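Lab visit notes, Prundenton, October 13, 2024

Got there late, missed the coffee. Despina Athanasiadis had the grasp planner up already. All in sim this year -- Franka arm, kitchen counter, dragon figure as the awkward object. Spiky branching bits, claws, thin leg, so the planner has alot to trip on.

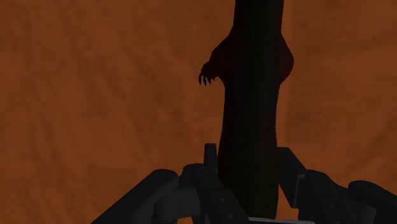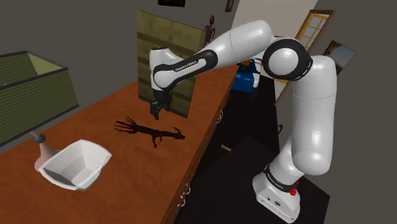
Wrist view is nearly black on the dark stuff. Tín Vũ says perception gets the same dim pixels, no cheating with the sim's own poses. Fair test I think.

Tooling

Scene files load in Lyimo, 370 scenes so far. Replanning at 83 ms, slower when teh contact checker is on. Asked for the config -- coming in April.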